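Section 4: Washing and drying clothes in the shared laundry

This section is for all residents of Damum House. It replaces the sheet dated 08/04/2019 that was taped on the laundry door. The machines are the same as before, only the payment card and the drying times have changed.

4.1 Before you go down

1. Turn out all pockets. Coins go into the pump of the Velar washer and the repair takes days.
2. Close zips and undo buttons.
3. Sort by colour and by weight. Denim and other heavy cotton go together, light shirts go in another load.
4. Read the care label. When the label is worn away, wash cold.
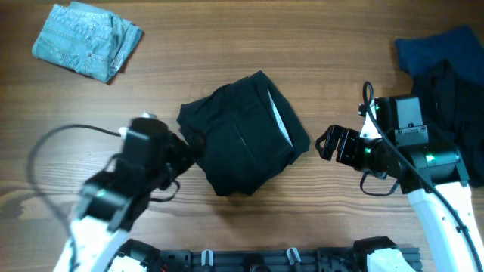

Pranab Barua asks if jeans must really go separately, as he has only two pairs and does not like to pay for a half-empty drum. They can go with towels of a dark colour. Please do not put them with shirts, the rivets pull the threads.

Note: New jeans lose dye. Wash them alone the first time, even if the load is small.

4.2 Starting the washer

1. Put the clothes in loosely. You should be able to lay your hand flat on top of them.
2. Pour liquid into the left drawer. One cap is enough for a full load.
3. Touch your Rilo card to the reader and wait for the green light.
4. Choose the program. Program 20 is for everyday cotton, cold. Program 10 is the short one for things which are only sweaty.
5. Press Start within a minute, or the reader will cancel and you must touch the card again.

Caution: Do not open the door by force when the light is red. There is still water inside. If the light stays red after the program is finished, turn the knob to Drain and wait.
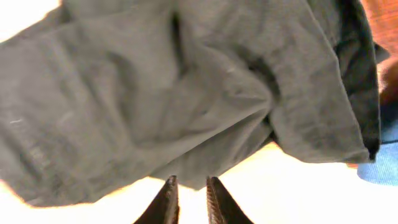
After the spin, take each piece out and shake it once, holding it by the hem or the waistband. Cotton that stays twisted in the drum dries with hard creases -- ironing them out later costs more time than the shaking.

4.3 Using the dryer

1. Clean the lint filter first, also when the person before you has cleaned it.
2. Fill the drum to half.
3. Choose Low for anything with elastic, Medium for the rest. High is for towels and bedding only.
4. Take the clothes out when the buzzer sounds.

Note: Dark cotton fades faster in the dryer than in the wash. Turn it inside out, or hang it on the rack by the window.
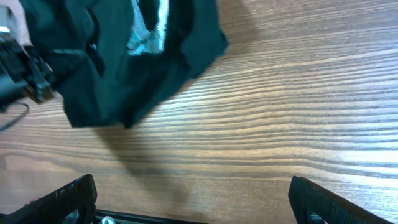

Sajib Cassim wrote that his black T-shirts came out with grey lint all over them, and he had cleaned the filter. The lint comes mostly from towels in the same load. Dry dark things without towels, and if lint is there already, ten minutes on Air with a damp cloth inside takes most of it away.

4.4 Stains

Treat a stain before washing. Heat from the dryer will fix it in the cloth.

1. Blot, do not rub.
2. For grease, put one drop of dish soap and leave it a while.
3. For blood or milk, use cold water only.
4. Check the spot before drying. If you still see it, repeat.
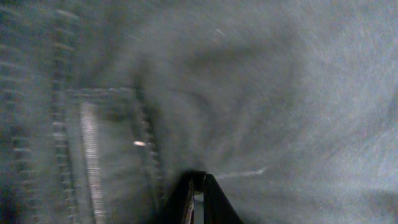
Do not use bleach on coloured clothes -- it weakens the seams as well as the colour. The Abeysekara powder in the cupboard is without bleach and everyone may use it. Please close the lid of the tin.

4.5 If something goes wrong

Error 174 on the washer display: the water tap is closed. Open the tap behind the machine and press Start.

Error 390 on the dryer display: the filter is not pushed in fully. Take it out and put it back until it clicks.

For any other number, switch the machine off at the wall, write the number on the pad beside the door and use the second machine.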